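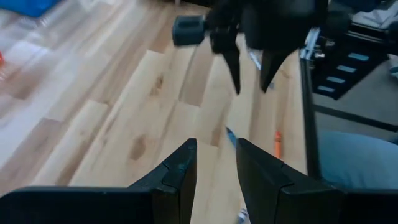
Figure 4. Left wrist view during floor work. The second gripper is at the top, with small writing or drawing items lying on the planks below it.

5. Equipment planning and cost

5.1 What the budget had to cover

The first budget for the Kastby site was drawn up as a list of robots. It had a line for the arms, a line for the grippers, a line for the computer, and a small sum at the bottom marked "other." By the end of the first 8 months the last line had grown larger than the one for grippers. In this section we set out where the money went and how we changed the plan before buying for the second site at Drunemstead.

We sort spending into four groups. Capital items are bought once and should last through the project: arms, stands, controllers and workstations. Wear parts are consumed by normal use, and here we count fingertips, finger pads, wrist cables and camera covers. Site costs are tied to the room, such as power, network and floor protection. Work objects are the things the robot handles. We had treated this last group as free because most of the objects are cheap household and office goods, and this was a mistake in planning more than in money. The objects have to be bought, sorted, stored and replaced, and somebody has to be paid for the hours.

5.2 Grippers and wear parts

Both hands use the same two-finger gripper, supplied by Saha. We chose it over a three-finger model from the same supplier that cost more than twice as much and needed its own power supply. Both were tried on a loan basis before the order was placed. The three-finger model held round objects better, but the difference was small for the items in our task list, and its fingers could not be changed without sending the unit back.

Floor work is harder on fingertips than table work. To pick up a pen or a marker from a flat surface, the fingers have to come down close to the boards, and small errors in height end in contact. In Figure 4 the left fingers have some faint bluish scuffs near one tip. Scuffs of this kind do not affect grasping and are not a reason to replace a part. We replace a finger when the tip no longer meets the opposite one squarely, or when there is visible play at the base.

The supplier's guidance gave a service life in open and close cycles only. Cycles turned out to be a poor guide for planning because a finger that only works above a table can pass its rated count with no damage, while a finger used on the floor may need changing well before it. We moved to hours of floor operation as the planning unit. Our order for Drunemstead assumes one change of fingers on each hand for every 600 hours of floor work, plus a reserve of loose tips bought as a single lot of 50. The lot price was lower per tip than the price for smaller orders, and the shipping charge was the same for any order that fit in one box.

The two hands did not wear evenly. Operators lead with the hand that is closer to the object, and at Kastby the layout put most objects on one side. We considered mirroring the layout every few weeks to even this out and decided against it, as each change of layout requires the cameras to be checked again. We now order fingers for the two hands separately and do not assume equal use.

5.3 Space between the hands

Working with two hands over a small area of floor has a cost that does not appear on any quote. The grippers often share the same part of the workspace, as in Figure 4, and the clearance between them is small enough that contact does happen. Most contacts are light. A hard one can bend a camera bracket, and a bent bracket stops the station even though the part itself is cheap.

Brackets were not in the first budget at all. They had come with the arms, and we had assumed they would last as long as the arms did. The replacement part from Olia, who supplied the arms and stands, had a lead time longer than we could accept with only one working station. We then had the bracket made locally from a drawing. The local part cost more per piece and arrived sooner. For Drunemstead we ordered a set of both: the Olia bracket for normal replacement and a few local ones for the times when a station is down.

The same reasoning was applied to wrist cables. A cable is a low-cost part, but changing one takes a trained person away from other work and the camera has to be checked afterward. We therefore price a cable change as the part plus the labor, and carry the total in the wear parts line.

5.4 Stands and floor

Stands were the easiest item to plan and the one we changed least. The upright and base were bought as a kit. Delivery was to the door of the building, and the cost of moving the crates to the room was charged separately by the carrier. We had not asked about this. It is now a question on our purchase form, along with who removes the packing.

The choice of floor had more effect on cost than we expected. A pale wood surface gives good contrast for dark objects and is a fair match for many homes. It also marks. Our lease at Drunemstead requires the floor to be returned in its original state, and we had to choose between a deposit and a laid surface on top of the existing one. We chose the laid surface. The boards can be taken up and moved to another room, so we carry half the cost as capital and half as a site cost. A reader with a different accounting rule may prefer to place it all under site.

Knots and grain lines matter too – they can look like small objects to a detector, and plain boards would have avoided this. Plain boards were priced and were cheaper. We kept the natural grain because a system tested only on plain boards would need more testing later, and that later cost would have fallen outside the grant.

5.5 Work objects

Yu-na Oh kept the object record at Kastby and made the estimate used here. Objects leave the set for three reasons: they break, they are lost, or they are no longer sold and cannot be matched. The third reason was the most costly. When one kind of marker was withdrawn from sale, all trials using it had to be labeled as a separate object type, and the time spent on this came to more than the whole object budget for that quarter.

The revised plan buys all small stationery for the full project at the start. Storage space is cheap at both sites and these items keep well, although markers dry out. A dried marker is still usable for grasping trials and is only replaced when the task includes writing.

5.6 Revised plan

The plan for Drunemstead is for 4 stations, bought in two rounds. The first round is a single station, with the complete set of spares that four would need. The remaining stations are ordered once the first has passed its acceptance period. Buying all of them together would have given a discount on the arms. We gave up the discount in exchange for the right to change the gripper or the stand before the second order, and the grant office accepted this on the basis of the bracket costs described above.

Spares are held at Drunemstead and sent to Kastby on request. Each site keeps one finger set, one wrist cable and one camera bracket of its own, and a request to the shared store is made when any of these is used. Service contracts were quoted by both suppliers and neither was taken up in the first year. The quotes remain open until November, and will be compared with the repair record from the first station at that point.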